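7 Jun 2021

The snack parcel from Lokby came today

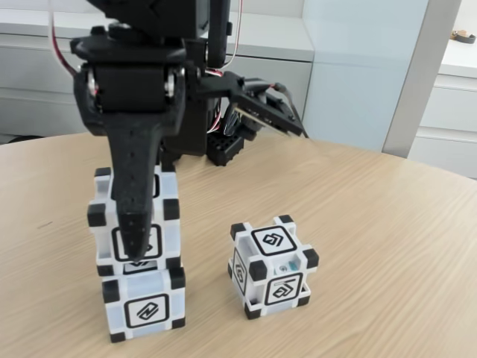
I waited for it six days, and in the morning I was already looking out of the window like a child. The box was smaller than I imagined. Inside were the plum wafers, two bags of salted caramel corn, and the poppy seed cookies from Stępień, which I did not see in any store since I moved to Illside.

I opened the cookies first, of course. They are thinner than I remember. One bag has now 241 grams, a strange number, and I think in my school years it was more. But the taste is the same, a little bit of lemon and then the poppy seeds which stay in the teeth for the whole afternoon. I ate four with tea and then I put the bag on the high shelf, where I must take a chair to reach it.

The wafers I do not like so much. The cream is too sweet and the plum tastes more like candy than like fruit. Maybe they are better cold, so I put half of them in the refrigerator and I will try again tomorrow evening.

In April I ordered the same corn from Devside, and it arrived soft, and they never answered my letter. This one makes a good loud noise when you bite it. I will order from Lokby again, but the delivery is expensive if you do not buy for at least 60 dollars, and it is difficult to eat so many sweets alone.

Wiesława Wróbel called after dinner. I told her about the cookies and she was quiet for a moment, and then she asked if I can save her some. She remembers them with chocolate on one side. I don't remember any chocolate, and we argued about this for a long time. I promised her half of the second bag. Tomorrow I have to find a tin with a good lid, and stamps.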